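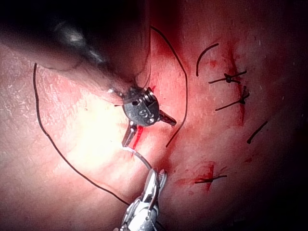 Lerholm fabrica máquinas bobinadoras para hilo, cinta plana y filamento técnico, y las vende a plantas de tejido, cordelería y saco. Empezamos con un solo modelo de bobinadora cruzada y hoy el catálogo comprende también urdidores pequeños, rebobinadoras de mesa y portabobinas. El hilo es nuestro trabajo de cada día, desde la rafia gruesa hasta materiales tan finos como la sutura, y cada uno pide una tensión diferente. Por este motivo no vendemos una máquina sin conocer antes el material que va a pasar por ella.

Quiénes somos

Somos una empresa de 60 personas. La oficina técnica y el montaje se encuentran en Tuditz, en la misma nave, y esto nos permite corregir una pieza en el mismo día cuando el montador encuentra un problema. La oficina comercial para el sur de Europa y América Latina atiende en español. Varios de nosotros hemos aprendido el idioma trabajando con los clientes, así que le pedimos un poco de paciencia por teléfono y, si es posible, que nos confirme por escrito las medidas.

La sociedad nació como taller de reparación de husillos. Durante los primeros años reparábamos máquinas de otros fabricantes, y de allí viene nuestra costumbre de diseñar con tornillos accesibles y rodamientos de medida normalizada. El cliente puede comprar el rodamiento en su ciudad, no está obligado a pedirlo a nosotros.

Qué fabricamos

La serie Cenport es nuestra línea principal. Se entrega con 20 husillos por lado en la versión estándar y trabaja con tubos de 200 milímetros de longitud. La velocidad máxima de bobinado es de 800 metros por minuto con cinta plana; con hilo retorcido recomendamos una velocidad más baja, que se define en la prueba. El guiahílos es de cerámica y la tensión se regula por separado en cada posición - un operario puede parar un husillo y dejar los demás en marcha.

También hacemos máquinas especiales según plano del cliente. En estos casos enviamos primero un dibujo de conjunto, y la fabricación comienza solamente después de su aprobación.
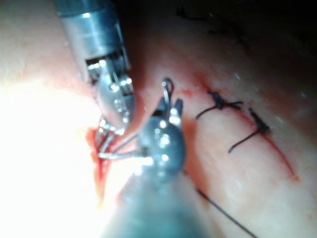
Servicio y repuestos

Cada máquina sale con su libro de instrucciones, el esquema eléctrico y un juego de piezas de desgaste. El almacén de repuestos está en Holanda y prepara los pedidos de lunes a viernes. Para los pedidos urgentes se ruega indicar el número de serie, que está grabado en la placa del bastidor, al lado del armario eléctrico.

La puesta en marcha la realiza nuestro propio personal. La formación de los operarios está incluida en el precio y se hace en la planta del cliente, con su hilo y en sus turnos. Si más tarde cambia el material, podemos hacer de nuevo los ajustes - este servicio se factura por jornada.
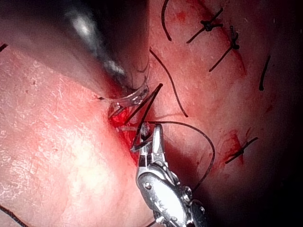

Instrumentos robóticos sobre el tejido.

Visitas y pruebas

Quien desea ver una máquina en funcionamiento puede visitar nuestra nave de Tuditz con cita previa. Traiga por favor dos o tres bobinas de su material y una muestra del tubo que utiliza. La prueba no tiene coste y al terminar entregamos una hoja con los valores de tensión, paso y dureza de bobina. En agosto la nave permanece cerrada, pero la oficina comercial contesta los correos.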